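Projects > Updates > Funder reports

Home About Projects News Contact

Grestungate mill archive, second progress report
3 December 2019
Anjana Patwary

Quick one this time, I'm writing between the damp survey and the school visit so apologies for the shorthand. Full spreadsheet follows with the receipts.

Where we are. Cataloging of the Barua papers is moving again after the slow patch in October. 40 boxes came out of the old dye office and all of them are now in the dry store upstairs. Nine are fully listed, down to item level. The rest have a box label and a one-line summary, nothing more. That's behind the plan you approved. I'd rather tell you now than in the spring.

Why behind: the order books. We budgeted for them as plain ledgers, one entry per volume. Most have swatches pinned or glued in, letters folded between the pages, sometimes a whole season's price lists tucked in the back. Each one takes the best part of a day. The swatches need tissue between them and the rusty pins have to come out before anything else happens. I've stopped anyone trying to rush it.

Staffing. Two part-time catalogers in post, both good. The third post went out again with better hours and we have five applicants, interviews are next. If we fill it we catch up by early summer. If we don't, I'll come back to you with a shorter list of what gets done and what waits.

Oral history. Going better than expected. Former weavers and finishers mostly, plus a man who drove the delivery van and remembers every customer on the route. Recordings run long, nearly 5 hours in one case over two sittings. Transcription is the bottleneck. Nostex quoted for it and the price is fair, but it would eat the rest of the printing line, so please see the request at the end. 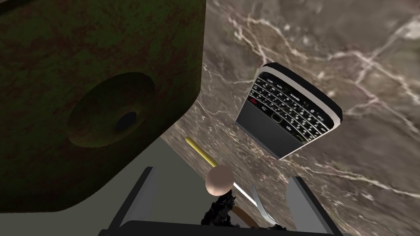

Consent forms are all signed and scanned. One family asked for a section to be held back for now and we've done that, it is marked closed in the catalog with a review date.

Database. We moved off the old spreadsheet and onto Flestik. Import was messy. Dates came across back to front for anything before the war and the place names lost there accents, fixed by hand. Search works now. Public access isn't switched on and won't be until the box summaries have been read through, there are home addresses in some of the wage records and I want those dealt with first.

Building. Damp survey this week. The north wall of the dry store is reading higher than I'd like, so we've pulled the shelving away from it and put the loggers back on. No loss so far. Landlord has been told in writing. If it needs real work that is on their side of the lease, not yours.

Schools. 2 workshops done, both full. Kids liked handling the pattern cards and designing there own. Teachers want a version they can run without us, draft pack is half written. Will send it when it's readable.

Money. Underspent on salaries (the empty post), slightly over on packing materials. Acid-free boxes went up. Overall under budget for the period.

Requests:
- move the unspent salary money to transcription, so we can say yes to the Nostex quote and keep the booklet
- push the item-level cataloging deadline back to the end of June
- a short call before the holidays if you have concerns about either

Next report due in the spring. Swatch photos are on the shared drive if anyone on your side wants them, folder is called order books, ignore the one called order boks.

Anjana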